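I've been going back and forth on the Groltel hand kit since July, and I think I've finally landed on an opinion: buy the grippers, skip the subscription.

The kit is a pair of handheld grippers you wear out your own arms with, so a robot can learn from how you move. Groltel wants $4,000 for the pair, plus $400 a month for what it calls guided task plans. I paid for both (sigh) and I'd only pay for one again.

The grippers are great! You get the hang of the squeeze in an afternoon, and my shop on Bandwood has put them through a lot of dull little chores, mostly moving jars and canisters on and off shelves. Small shelves are the real test, if you ask me. Anybody can sell you a tool that grabs a block in the middle of a big open table. Getting a chunky gripper in under an upper shelf, next to a glass jar you'd like to keep, is a whole different thing, and it's what people want robots to do in their kitchens anyway.

The task plans, though... 100 of them in the library, and I used six. The rest were the same job with a different cup. I can come up with "put the canister on the lower shelf" by myself, thanks.

Jolden sells a cheaper pair with no plans at all, and if the cables were longer I'd have switched already.
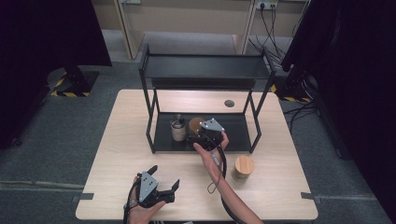

Bañuelos wrote back after reading my draft that I'm being unfair about the plans, that a new crew with no habits of its own would get its money's worth in the first month, and that I'd forgotten how lost I was at the start. Okay, fair. Pay for one month, then cancel it.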